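Home | Projects | Join in | Contact

Hello! I'm looking for people to help us write the house rules for home robots, and you don't need to be technical at all.

I run the good practice side of Serra, a small project at Jonon. We're drafting a plain guide to what a robot should and shouldn't do near people and their belongings - how close it may come, when it has to stop, who gets to tell it to. The first draft has 70 rules (far too many!) and I'd love you to help me cross some out.

We need 30 people, aged 18 or over, for 2 sessions each in August at our Zavgate rooms. You'll watch a robot at work, try the stop button yourself, then tell me which rules made sense and which were nonsense. Grumbling is very welcome.

We pay for your time and your bus fare. Tea and biscuits too, of course.

To sign up, ring the office and ask for extension 902, or leave your details at the Zavgate front desk - and do say if you'd prefer mornings, as those places go quickly.
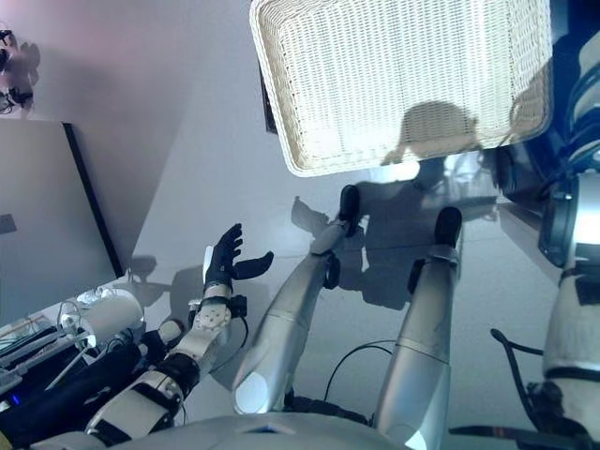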